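Support > Putton label printers > Open tickets > Labels stop partway through a batch
Tuesday, posted by Niloufar Amini

OK, second write-up, and I'm putting everything in one place this time so I don't have to repeat it on the phone. The printer is a Putton, the label software is Nendley, and the shop is El Fassi (tile and grout, plus a sample room where people spend entire afternoons choosing between two whites). We print box labels in the morning before the delivery trucks get loaded, one big batch, usually 400 labels.

Short version: the batch stops at label 360. Not every day, but when it stops, that's where it stops. The light on the printer stays green, Nendley says "Complete," and the last 40 labels never come out. No error, no beep, nothing in the notification area. The first time, I only found out when the guys started loading boxes with no labels on them and somebody came to get me.

What I've tried so far, in order.

New roll. I figured maybe the printer was miscounting and thought it was at the end of the roll. Put on a fresh one, ran the same batch, got the same stop. Then I put the half-used roll back on and it printed all 400, so the roll isn't it, or at least the roll isn't all of it.

Cleaned the sensor with the pen that came in the box. It was pretty linty in there! The print looks sharper now, which is nice, but the batch still stopped the next morning.

Calibration. Held the feed button until the light blinked and let it spit out its blank labels. I've done this 2 times, once with the lid warm from a long run and once first thing in the morning. No change either time.

Cable. We were on USB through a hub that also had the card reader and somebody's phone charger on it. Moved the printer to its own port with a new cable. That bought us three good mornings in a row and I was ready to close the ticket, and then Monday it quit at 360 again.

Network. Your first reply asked whether the printer goes through the Hokis router, and no, it doesn't, it's plugged straight into the computer. The stock list does come over the network though. Nendley reads it from a shared folder on the machine in the sample room. I'm mentioning that now because of what comes next.

Power settings. Sleep was set to 16 minutes on the computer that holds the stock list. I got kind of excited about this one! If that computer nods off while Nendley is still reading rows, maybe Nendley just takes whatever it has and calls it done. So I turned sleep off, ran a full batch and got 400 labels. Ran another full batch — 400. Went home feeling pretty smart. Next morning, 360.

So sleep is off everywhere now and I'm leaving it that way, but it isn't the answer, or it's only part of one.

Then I did what I should have done at the start and opened the job log. In Nendley it's under View, then Job History, then you have to right-click the batch and pick Details (why is it hidden back there?). On a good day the job has one line for reading the list and one line for sending it. On a bad day it has two lines for reading the list, with the second one a few seconds after the first, and then the send line. I've pasted both into the attachment box on your form, and I hope they came through, as the form told me "thank you" and then went blank.

My guess, and I'm a tile person so take it for what it's worth: somebody has the stock list open when I hit Print. I asked in the sample room and yes, they open it first thing to check what came in, and they leave it up on the screen with their coffee. If they save while I'm printing, Nendley reads the list again. What I can't work out is why the second read would come up short by the same amount each time. The last 40 rows of the list are the grout colors, and those live on their own tab. Does Nendley drop the second tab if it has to read again? That would fit, now that I think about it. Every one of the missing labels has been grout. I hadn't put that together until I was typing it here.

Things I have NOT done: reinstalled Nendley (I'd lose my templates, and the diamond-shaped one took me a whole weekend), updated the printer firmware, or swapped the computer. Your checklist also has a step about reseating the memory. I'd like to leave that one for last, as everything else on that computer runs fine, including the accounting program, and that thing complains about everything.

Desktop with the side open:
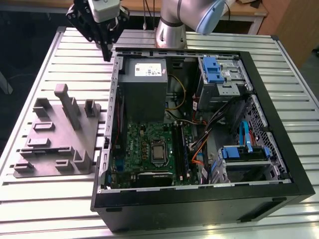
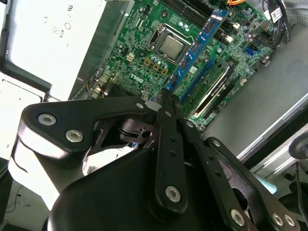
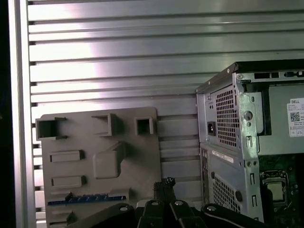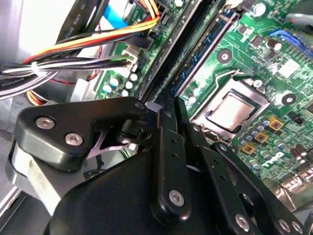

Anyway, for tomorrow the plan is that nobody in the sample room touches the stock list until I come over and say the batch is done. I've put a sticky note on the monitor. If all 400 come out with the list closed, I'll run it again with the list open on purpose and have them save it halfway through, and see if I can make it fail when I want it to. I'd rather know than just get lucky for a week and have it come back in April when the spring orders hit.

Questions for you while I'm doing that:

Is there a setting that makes Nendley take one copy of the list and print from that? I looked through Preferences and the closest thing was "Refresh source on change." It's checked. I don't remember checking it. I haven't unchecked it yet since I wanted to see the failure happen first.

Can the job history show how many rows it read? Right now it says "Complete" either way, and that's really my biggest gripe in all of this. I can live with a printer that stops as long as it tells me it stopped.

And is there a way to print just a range? When it quits I've been running the whole batch over and throwing out the duplicates, and that's a lot of labels in the trash. If I could type in where to start I'd be much less grumpy about it.

Please reply by email, the shop phone is hopeless before ten with the trucks backing in. I'll add tomorrow's result to this same ticket so don't close it on me — the last one closed itself overnight and I had to start over.

Update, 4:40 p.m.: the folks in the sample room say they also have the list open on a tablet. It stays open all the time, they just never thought of it as "open." I've asked them to close that one too.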